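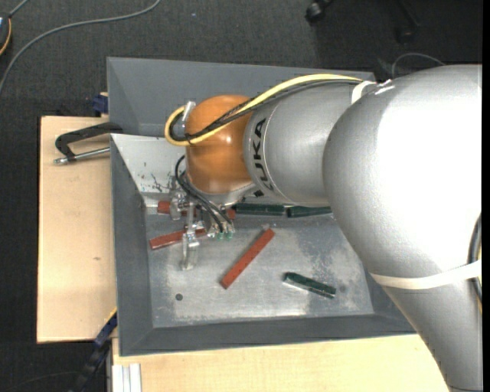
Ticket 419, Popescu cell, bin picking station
Status: open, waiting on parts
Fault: arm stops on collision detection during descent into the bin. The stop comes on picks close to the side walls and, less often, on picks in the open part of the floor. Restarting from the pendant clears it every time. The bin walls slope inward, so a finger pointing down has little room near the edges, and the first assumption was wall contact. The cable bundle also makes a loop around the orange wrist joint, and that loop was the second suspect.

Reported by: Nutness shift desk
Assigned to: Bohdan Savchuk

Log

Entry 1. Pulled the controller messages. All stops are the same type, external torque over limit on the wrist axis. No drive faults, no encoder errors. Bin position checked against the taught frame and found good. Clamps tight.

Entry 2. Raised the approach height and reran with the bin empty. Still stops. Wall contact ruled out as the only cause, as two of the stops happened in free air.

Entry 3. 2018-03-06. Logged wrist angle at each stop over 192 cycles. Stops group at one end of the wrist range. With the drives off and the brake released, turned the joint by hand. Resistance rises before the software limit is reached. The cable loop pulls tight and loads the joint.

Entry 4. Compared with the photos from the November install at Privville. The loop was longer then. A tie on the arm has moved toward the base and taken the slack with it. Nothing in the maintenance record for that.

Entry 5. Cut the tie, fed slack back to the wrist, fitted a new one. Checked the air hoses at the fittings for kinks, none found. Reran the same program. No stops in free air. One stop near the wall, which was real contact: the finger touched the slope on a bar lying against it.

Entry 6. Planner change requested from Plerno: reject any grasp that puts the finger within 6 mm of a wall, and limit wrist rotation to the range measured in entry 3. Until that is in, run at reduced speed. Do not raise the torque limit to get around the stops. It was raised once on second shift and has been set back.

Outstanding
Replacement dress pack clamp, ordered. Lead time up to 4 weeks.
Planner update, not received.
Inspect the outer cable jacket at the wrist when the clamp is changed.

Ticket stays open until both items are in and the logged run has been repeated at full speed.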